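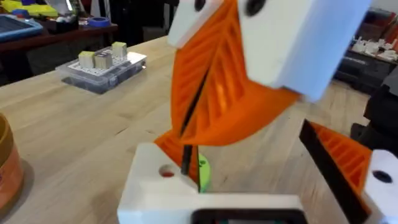 Lavanya Nadar got the job at Lorkine because she had steady hands and could start in October. Before that she had spent 11 years at a watch counter, changing batteries and shortening straps, and the man who interviewed her asked only one question about robots. He asked if she was afraid of them. She said she hadn't met any.

The man was Vernon Tremblay. He ran the bench. He was tall and stooped and he ate his lunch standing up, out of the bag.

"You hold this," he told her, and gave her the controller. "The arm does what your hand does. Squeeze and the fingers close. We save it all, the good ones, and later the machine learns from them."

"What happens to the bad ones?"

"We save those too. They go in another folder."

For the first two weeks it was cubes. Pick up a cube, put it down, pick it up again. The fingers were orange and they bent when they touched things, which she liked. They gave a little, the way a person's would. By the end of the first week she no longer looked at her own hand. By the end of the second she dreamed she was at home trying to lift a cup with them, and she woke up with her thumb pressed against her finger.

The counter on the monitor said 2,745 when Vernon moved her on to the tool.

It was a thin dark thing with a bit of a point to it. He wanted it picked up off the bench and stood up straight, and held that way until he said stop. After that she could lay it down again. It sounded easier than the cubes. It took her all morning to do it once.

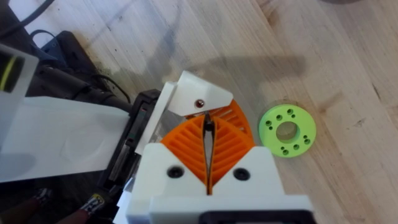 Holding the tool upright, with the green ring close by on the bench.

"You're fighting it," Vernon said.

"It leans."

"So let it lean, and go with it. How did you do it with watches?"

She thought about that. She told him that with a watch you breathed out first. He wrote it on a scrap of paper and stuck the paper to the side of the monitor, where it stayed. After that she breathed out before every squeeze, and by four o'clock she could stand the tool up three times out of four.

Murali Pai worked the other arm, across the room. He was 26 and fast and his bad folder was bigger than hers. One evening he rolled his chair over and watched her.

"You know you pause," he said.

"Where?"

"Right before you close. Every time. It's like half a second. It's going to learn that."

"Is that bad?"

He shrugged. "It'll be slow."

She tried to stop. For a day she did it his way, straight down and squeeze, and the tool went over on its side so often that Vernon came and stood behind her with his sandwich. He didn't say anything. The next morning she went back to breathing out.

She reached 3,454 on a wet afternoon a little before six, and Vernon said that was enough. He typed for a while. Then he took the controller out of her hand and hung it on its hook and told her to sit back.

The arm moved by itself. She had known it would, and she still pulled her feet in under the chair. It went out over the bench and came down over the tool with the fingers open on either side. Then it stopped.

Murali looked over. "Did it freeze?"

"No," Lavanya said.

It hung there for half a second. Then the fingers closed and the tool came up off the wood, leaning, and the arm went with it until it stood straight.

Vernon let it hold longer than he needed to. The rain was coming down on the skylight and Murali had turned his own chair all the way around. When the arm had laid the tool down again, Vernon reached for the keyboard.

"I could trim that pause out," he said. "It's a setting. Take me 2 minutes."

She looked at the scrap of paper on the monitor. The tape had begun to curl.

"Does it drop it less with the pause or without?"

"I'd have to run it both ways."

"Then run it both ways," she said, and she went to get her coat. At the door she heard the arm start up again behind her. She stood with one sleeve on and waited for it to close.

Comments (4)

Jucélia Aguiar
I did this kind of work for a summer and my wrist still twitches when I see a cube. The dream about the cup is exactly right.

M. Gounder
Liked it. I wanted to know which way came out better, though. Is there a second part?

solberg_reader
Vernon eating his sandwich behind her made me laugh. I have had that boss.

Jucélia Aguiar
@M. Gounder My money is on the pause.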